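Skidcombe Community Answers > Arts and Performance > Theatre

Relaxed performance of our community play: what do we need to change?

Asked by Ruan Kekana

I direct a small amateur group in Skidcombe. We have a four-night run in August in the Gindidgate hall, a one-act play, 70 minutes with no interval. One of our cast is autistic and she has asked if we could make one of the nights a relaxed performance, partly so her friends can come. Everyone in the group is in favour. None of us has done it before.

The hall seats more people than we ever get, so space isn't a problem. Our lighting is basic and there are two loud moments in the script: a door slam, and a recorded thunderclap near the end. There is also a blackout of several seconds before the last scene.

My questions are:

Do we have to cut the loud parts and the blackout?
Should the tickets be cheaper?
Is there anything you need to tell the audience beforehand?

We have a grant of 2000 for the whole production and most of it is already spoken for, so I can't hire in much.

3 answers

Answer from Karabo Steyn (accepted)

I've stage managed relaxed performances for a touring company called Nkuna and for a couple of local groups, so this is from the practical side.

You don't have to cut anything. Turn the thunder down to the level of someone talking loudly and play it through the speakers furthest from the seats. Have the actor close the door firmly instead of slamming it. For the blackout, keep the house lights at a low glow all the way through the show, and take the stage down to a dim blue. Run it with the cast at least once before the night, as it puts people off their timing if they're used to moving in the dark.

Keep the doors open or on the latch so people can go in and out. Tell the cast there will be noise and movement in the seats and that they should carry on. If somebody comes right up to the stage, the stage manager deals with it, and the actors don't stop. 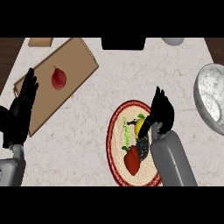
You also want a quiet room. It needs a door that shuts, a few chairs, a lamp if the ceiling lights are harsh, and someone outside who knows what it is for. At Gindidgate I'd use the small meeting room on the left of the foyer, not the dressing room, which you'll need. Put a sign on it in large plain letters.

Send out a visual story a couple of weeks ahead. It's a short document with photos of the entrance, the toilets, the seats, the quiet room and each of the cast in and out of costume. Say what happens in the play, including the ending, and say when the thunder comes. Ours usually run to four pages. Ask your cast member to read it before it goes out, if she's happy to.

On price, charge the same as the other nights, but let a companion in free. Leave a good third of the seats unsold so people can spread out.

Answer from skerora_lights

Agree with most of that. Check what kind of lamps you have before you plan on a low glow. The old fluorescents in a lot of halls are on or off and won't dim, and some of them buzz. We ended up pointing two floods at the back wall and leaving the hall lights off. It cost us nothing because we had the floods already. I was quoted 2770 for proper dimmable house lights, for what that's worth, and we didn't go ahead.

Also no strobe and no haze that night, even if you use them on the others.

Answer from marjoram

We did one at the church and it was lovely, a really nice atmosphere. Just be friendly on the door and don't worry too much.

Comment from Ruan Kekana

Thank you, all of you. I checked and the hall lights are fluorescent, so we'll try the floods. The meeting room is free on the third night and I've booked it. Karabo, is it all right to use rehearsal photos in the visual story if the set isn't painted yet?

Comment from Karabo Steyn

I'd wait for the set. Send the rest now with the building photos and add the stage pictures when you have them. Put the version on the front page so people know which one they've got.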